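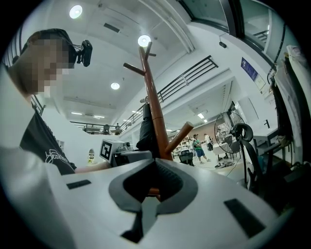 The coat rack.

NOTICE OF VACANT ROOM

The Ollalport Residents' Hostel wishes to advise that Room 4 has become available. Applications close on Friday at 2 p.m. Late applications will be placed in the tray and will remain there.

The previous occupant, Hanyu Tang, held the room under the ordinary terms. The Hostel records that the rent was paid in full and that the window was kept shut during the dust season, as required. On leaving for Lekine, the occupant returned one key, one kettle and a library book belonging to the town of Cai. The Hostel has written to Cai. Cai has replied that it has no library.

Applicants are asked to note the following matters before signing.

The harbour is visible from Room 4 between May and the first frost. In the colder months the occupant will see a paddock in the same place. No reduction in rent is offered for the paddock. The neighbour across the hall, Mrs Zundora, has kept horses in it for 45 winters and has asked that incoming residents refrain from whistling.

A letter arrives for the occupant of Room 4 every second week. It is addressed correctly and contains a train ticket to Lekine, single fare. Former occupants have, without exception, placed the first ticket in a drawer. The Hostel does not open residents' mail and offers no advice concerning it. The drawer is cleared between tenancies.

Hanyu Tang asked the office on two occasions whether anyone had come back. The office consulted the register and was able to confirm that the register has no column for this. A request for such a column was lodged and is under consideration.

The successful applicant will be notified in writing. The applicant's name has already been painted on the door, in grey, and should be dry by the weekend.

Comments

marlo_t: I read this as funny until the drawer. Then I went back and read it again.

Quillback: Who paints the name?? Please write more about Mrs Zundora and her horses.

jen in the valley: My nan's boarding house had a notice with exactly this tone, only it was about the bathwater.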